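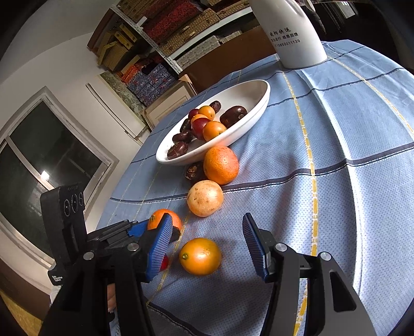 Report on the Autumn Open Day at the Jekel Fruit Hall, Toledo

The Jekel Fruit Hall opened its receiving, sorting and tasting rooms to the public in October. Attendance was recorded at the front desk as 226 visitors, among them several school groups and a delegation from the Grollport growers' association, on whose behalf this report was prepared. Doors opened at 9 a.m. and the last tour left the lobby at 3:30 p.m.

Arrival and Receiving

Tours were limited to 39 persons each and began at the receiving dock. Staff explained how incoming cartons are weighed, labeled and assigned to one of the cold rooms. Citrus is held apart from plums and other stone fruit, and dates are kept in a separate dry store on the upper level. Our group was shown two of the cold rooms through the observation window only. Visitors who had hoped to enter them should note that this is possible on the spring date, when less stock is on hand.

The dock was clean and well marked. The noise of the compressors made parts of the talk hard to follow, and members standing at the rear missed most of the remarks on carton sizes.

Sorting Room

Hand sorting is still practiced at Jekel for small lots. The guide set out the grounds on which an orange is moved to a lower grade: soft spots, broken skin, or a stem end that has begun to darken. A rough or blotchy peel does not in itself lower the grade, although many buyers assume that it does. This point led to a useful exchange with the Grollport delegation, whose members have had fruit marked down at other houses for appearance alone.

Plums are checked for firmness at the shoulder. A yellow blush is accepted on red varieties provided that the flesh yields evenly. Dates are sorted by size and by the condition of the skin, with the plumpest set aside for gift boxes.

Tasting Room

The tasting room is on the second floor and seats 60. Fruit was presented in a simple manner, with oranges, red plums and dates together in a long white oval bowl and more fruit laid out on the table beside it. Oranges of different sizes were shown side by side, which allowed visitors to compare the peel of a large fruit with that of a smaller one.

Plates and knives were available at the side counter. The staff recommended tasting the plums first, then the oranges, and leaving the dates for last on account of their sweetness. Printed cards gave the storage advice issued by Dralodow, the firm that supplies the hall with its dates. Plain water was served. Several members remarked that unsalted crackers would have been welcome between samples.

Sales Counter

Mixed boxes were offered at the counter near the exit. The hall reported 620 boxes sold by closing time. Orders for winter delivery were taken on paper forms, and confirmation is to be sent by mail.

Remarks for Members

Parking behind the building was full by 10 a.m. Overflow parking is on the north side, a short walk from the lobby. The elevator to the tasting room is small, and groups should allow extra time. Comfortable closed shoes are required on the dock.

Members wishing to attend the spring open day may add their names to the list at the Grollport office.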